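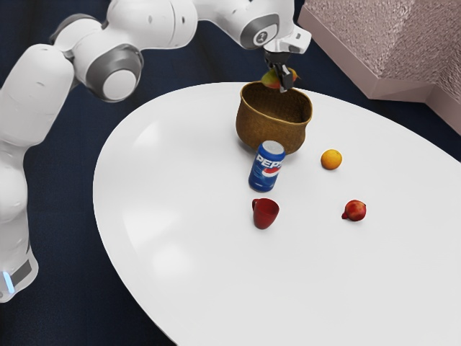
# Ripening hard fruit at home

Mangoes, peaches, pears and avocados will all soften after picking. Grapes, cherries and strawberries won't, so buy those ready to eat.

## What you need

- a paper bag, large enough to fold over at the top
- one ripe banana or apple
- a plate or shallow tray

## Method

1. Check each fruit for splits and soft spots. Eat or cook the damaged ones first.
2. Leave the fruit unwashed. Damp skins go mouldy in the bag.
3. Put the fruit in the bag with the banana and fold the top over twice. Don't use plastic.
4. Stand the bag on the plate, out of the sun. A kitchen at 18 to 21°C is about right.
5. Look inside after 24 hours, then morning and evening. Peaches are often ready within 48 hours. Mangoes can take up to five days.

## Testing for ripeness

Press near the stem with your thumb. A ripe fruit gives slightly and smells sweet at that end. Colour is a poor guide with mangoes – some kinds stay green all the way through. For pears, test the neck only, as they soften from the middle outwards.

## Storing

Move ripe fruit to the fridge, where it keeps for two or three days. Take it out 40 minutes before eating.

If you have too many at once, peel and slice them, freeze the slices flat on a tray, then bag them in 200 g portions. Mitsuko Nakajima suggests a squeeze of lime over peaches before freezing, and they do brown less that way.

Fruit that is still hard after a week was probably picked too early. Use it in chutney.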